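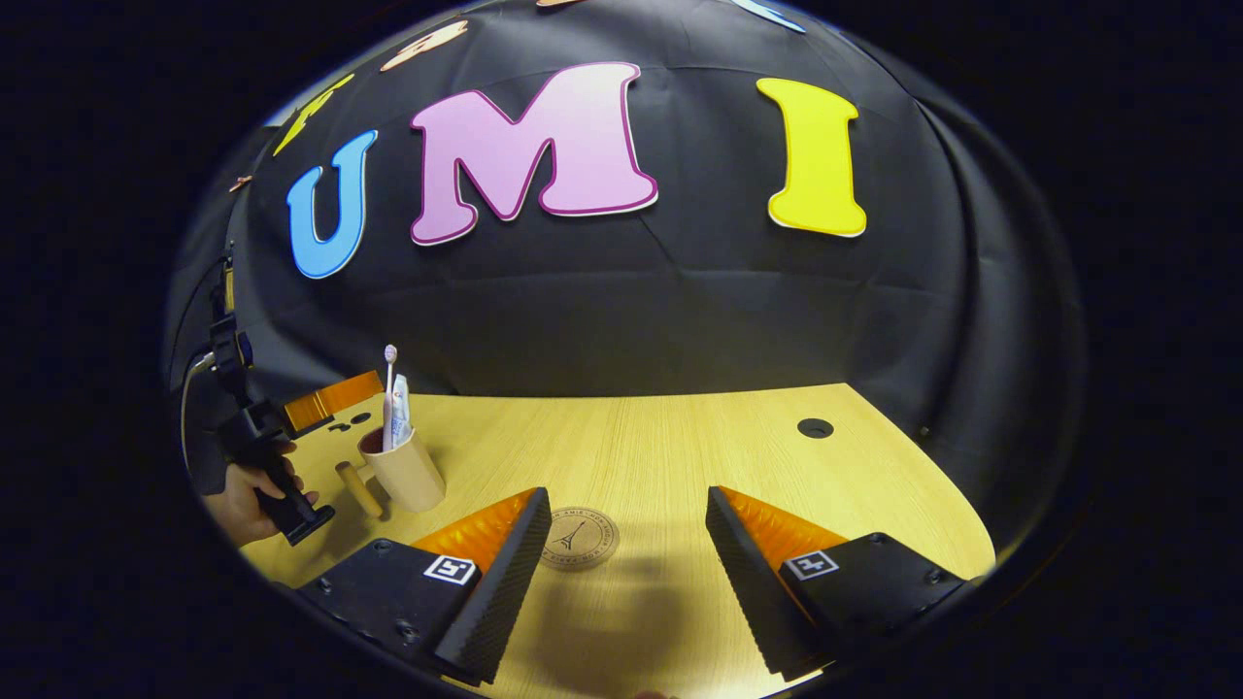 黒い布に留めた文字。水色のU、ピンクのM、黄色のI。

2026年10月5日

朝から雨。六時に起きて、昨日の残りの味噌汁を温めた。豆腐が崩れていたが味は問題ない。

午前中は家計簿をつけた。先月は外食が三回で、思ったより少ない。その代わり電気代が上がっている。除湿機を一日中つけていたせいだと思う。今月は夜だけにする。

昼前に雨が弱くなったので、Bovbyまで歩いて買い物。食パン、卵、ねぎ、洗剤の詰め替え。いつものコーヒー豆は545円になっていた。迷ったが買った。店の入口の傘立てがいっぱいで、傘は袋に入れて持ち歩いた。レジは空いていた。

帰りに図書館へ寄り、予約していた本を受け取る。Norkiaという港町の漁の記録で、かなり厚い。貸出期間中に読み切れるか怪しい。前に借りたLayugの紀行文は途中のまま返却した。後半は宿の食事の話ばかりで、あまり進まなかった。

午後は押し入れの整理。一月に詰めたきりの箱を三つ開けた。古い毛布、延長コード、使っていない鍋の蓋。毛布は洗って干したいが、この天気では無理なので箱に戻した。鍋の蓋は合う鍋がもう無い。捨てることにして玄関に出した。延長コードは台所で使う。

夕方、Astdaleの歯医者から予約確認の電話。来週の午前で変更なし。診察券を財布に入れておいた。

夜はねぎと卵の雑炊。少し塩が多かった。食後に本を開き、第一章の途中まで読む。網の直し方の説明が長いが、図があるので分かる。同じ結び目でも土地ごとに呼び名が違うらしい。

右肩がまだ重い。湿布を貼った。明日は燃えないごみの日なので、鍋の蓋を忘れずに出す。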